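## Mesh office chair rolls off on its own, laundry room floor

**rusex_flat7**

I keep a black mesh office chair in the room with the washing machine, and it won't stay where I put it. Left alone it drifts toward the curtains overnight. During a spin cycle it moves faster. The floor is smooth and I measured a drop of 14 mm across the room. Casters are the original hard plastic ones, stem size unknown. Is there a fix that doesn't involve a rug? I'd like to keep the chair easy to push.

**Rainer Meinecke**

Two separate problems: slope and vibration.

For the slope, swap the casters. Look for the type sold as "braked unloaded" — they lock when the seat is empty and release when you sit down. The opposite type, "braked loaded," locks under weight and won't help you. Pull one caster straight out and measure the stem with a caliper before ordering. Mine came from Joltholm and took 30 minutes to fit, most of it spent on one stuck stem.

The drawback is that an empty chair no longer rolls freely. You move it by the top of the backrest, tipping it a little so the weight comes off the wheels nearest you.
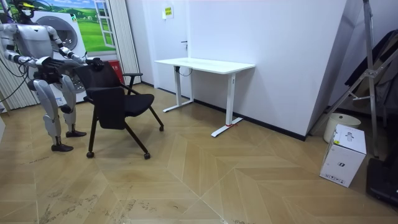

If that is too much trouble every day, fit brakes to only 2 of the casters and leave the others plain. It holds on a slight slope and still turns.

For the vibration, put a level on top of the washer and adjust the feet until it reads flat both ways. Tighten the lock nuts afterward. A machine that rocks on one foot will shake everything on the floor.

**Nilton Nina**

Rubber cups under the wheels. Cheap, any hardware store. I had Kamel ones and they left marks on vinyl after a summer, so check under them.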